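Packing Lunch for a Long Shift
Speaker notes, Daltham Community Hall

Opening (2 minutes, don't rush it)

Good morning, everyone, and thank you for coming out so early. Start with the story of my first winter on nights at the Skistik depot, when I lived on chips and vending machine sandwiches and felt dreadful by March. Let them laugh. Ask who has eaten dinner standing up this week (there'll be plenty of hands, there always are!).
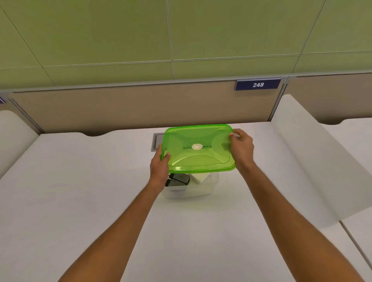

Page last updated: August

Then ease into the main idea, that a decent meal at work begins the evening before, while you're still in your own kitchen with the radio on. Mention the soup my neighbours in Orellana made by the potful, barley and carrot, and how it tasted even better on the second day. Pause for questions about barley. Somebody always has one.

Cooking once, eating all week (14 minutes)

Go through the lentil bake slowly, as people like to write it down. It takes 40 minutes in a moderate oven and cuts into 9 squares, so there's some for the family as well. Remind them to let it cool a little before the lid goes on, and to keep the yoghurt separate or the whole thing goes sloppy. If there's time, tell the one about the beetroot and my good grey coat.
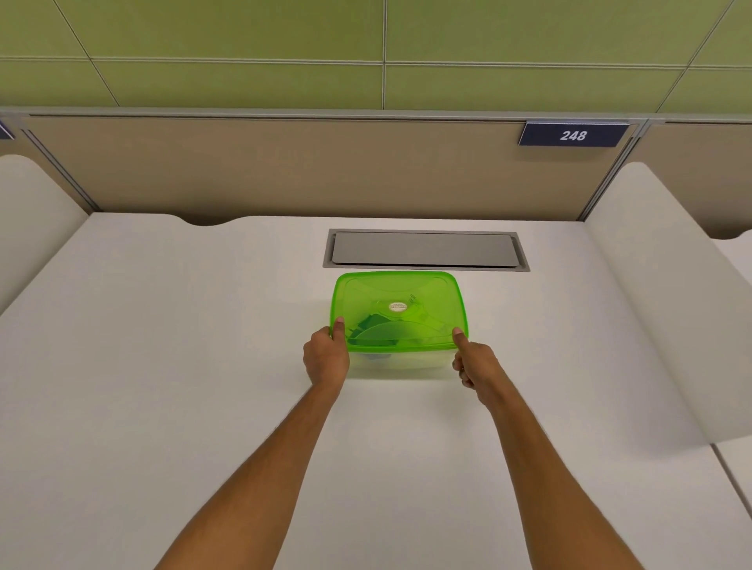

The middle of the shift

Slow down again here. Talk about eating your main meal before midnight if you can manage it, and something small and plain later on, toast or a banana or a few crackers with cheese. At Kanamberg we used to put the kettle on at 3 am and sit down together for it, and I still think the sitting down did us as much good as the tea. Encourage them to leave their phones on the charger for that quarter of an hour.

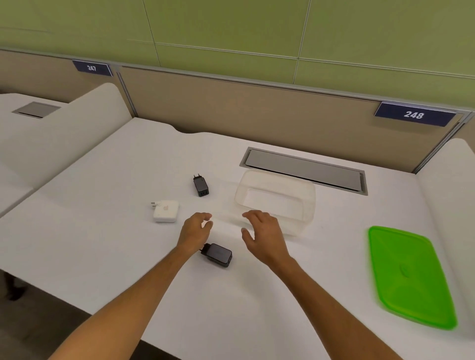

Questions and handouts

Recipe sheets are on the chair by the door, with the lentil bake on the front and the soup on the back. Thank the hall for the loan of the urn, and stay on for a cuppa with anyone who'd like a chat.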